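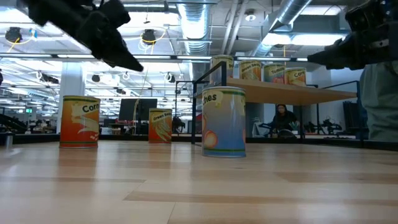 4. Setting Up a Public Screening

This section covers loading a film into Jaltance, checking picture and sound, adding subtitles, and building the running order for the evening. It assumes the player is already installed and connected to the projector as described in section 3.

Last revised 14/06/2025

4.1 Before you start

You need:

The film file, on a drive or already copied to the player
The subtitle file, if subtitles are not part of the picture
The license key sent by the distributor, if the film is locked
An operator login (a guest login can play a running order but cannot change one)

Note: A license key is tied to one player. If your player has been replaced or repaired, send the new player number to the distributor before asking for the key. The number is shown under Menu > System > About.

4.2 Loading the film

1. Turn on the player and wait for the green light on the front panel.
2. Plug the drive into the port marked IN. The port marked OUT is for backups and will not read films.
3. On the main screen, choose Library, then Add Title.
4. Select the film from the list. If the list is empty, press Refresh once and wait.
5. Choose Copy to Player. A full-length feature takes up to 40 minutes to copy.
6. When the message Copy Complete appears, choose Verify. Do not skip this step, even if you are short of time.
7. Choose Eject Drive and wait for the drive to disappear from the screen before you unplug it.

Caution: Do not play a film directly from the drive in front of an audience. Playback from the drive is meant for previewing only and may stop without warning.

The player holds six features. When it is full, Add Title is grayed out. Delete a title you have finished with, or move it to a backup drive (see section 7).

4.3 Entering the license key

1. Open Library and highlight the film. A locked film has a padlock next to its title.
2. Press Key.
3. Insert the USB stick with the key file, or type in the key by hand. Capital and small letters are treated the same.
4. Check the start and end times shown on the screen. These are given in the time zone of the player.
5. Press Accept. The padlock turns into a clock while the key is valid.

If the end time falls before the film would finish, Jaltance will not start the film. Ask the distributor for an extended key. Allow for a late start and for any introduction or short film that runs first.

Note: Players set up before November may still be on summer time after the clocks change. Check Menu > System > Clock.

4.4 Picture shape and masking

Older films, documentaries and features are often made in different shapes, and the wrong setting will crop heads or stretch faces.

1. Highlight the film and choose Picture.
2. Leave Shape on Auto unless the distributor's notes tell you otherwise.
3. Press Test Frame. A white outline appears on the cinema screen.
4. Adjust the side masking until it just touches the outline. If your room has no masking, go to step 6.
5. Press Test Frame again to clear the outline.
6. Play two minutes from the middle of the film. Opening titles are sometimes in a different shape from the rest and are a poor guide.
7. Press Save Picture.

Settings are saved with the film, so a double bill can use two different shapes. The projector needs a few seconds to change over. With a Fokex projector, turn on Lens Memory first, or the lens will stay where the last film left it.

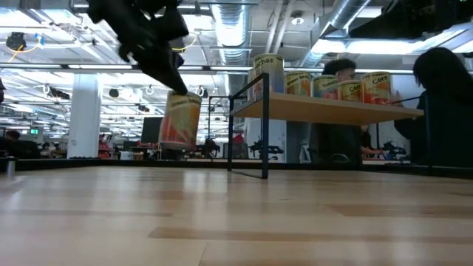 Figure 4-2. Tall can on a wooden tabletop, with a small shelf unit to the right.

4.5 Adding subtitles

Many foreign-language prints come with subtitles already in the picture. If yours does, leave Subtitles set to Off. Turning them on as well will put two sets of lines on top of each other.

For a separate subtitle file:

1. Copy the file to a USB stick. The name must match the name of the film file.
2. Insert the stick and choose Subtitles > Import.
3. Select the language from the list. If the language is not listed, select Other and type a name.
4. Play the film from the first line of dialogue and check that text and speech match.
5. If the text is early or late, use the left and right arrows to shift it. Each press moves the text by one tenth of a second.
6. Jump to the last reel and check again.
7. Press Save Subtitles.

If the text matches at the start but drifts by the end, the subtitle file was made for a different version of the film. Shifting it will not help. Ask for the correct file.

Text size: The standard size suits rooms up to 20 rows deep. For larger rooms choose Large. Sit in the back row and read a two-line subtitle before you decide.

4.6 Sound level

1. Set the main fader to the house mark.
2. Play a scene with quiet dialogue, then the loudest scene you can find.
3. Walk to the back corners while the loud scene plays.
4. If you need to change the level, change it under Sound > Title Level and leave the main fader alone. The change is then kept with the film.

An empty room sounds louder than a full one. Leave a little in hand.

4.7 Building the running order

1. Choose Shows > New Show and give it a name. Use the film title and the start time, for example Evening Feature 19.30.
2. Add items in the order they will play: slides, trailers, short film, feature.
3. Between the short and the feature, add Pause if someone will speak. The player waits until the operator presses Go.
4. Set House Lights to Half for trailers and Off for the feature.
5. Place the marker for House Lights Up at the end of the credits. Jaltance puts it at the first credit by default.
6. Press Check Show. Items with a problem are marked in red.
7. Press Lock. A locked show can be played but not edited.

Caution: Editing a show while it is playing stops playback. If a change is needed, wait for a Pause.

4.8 If something goes wrong

Black screen, sound present: check that the projector shutter is open.
Picture present, no sound: check that Mute is off on the player and on the amplifier.
Message 550: the key has expired or has not started. See 4.3.
Subtitles missing: open Subtitles and confirm that the language is selected, then restart from the last chapter mark.

For other messages, see section 9 or contact Vitamov support with the player number ready.

Text: Essam Nasr. Technical check: Ville Eskola.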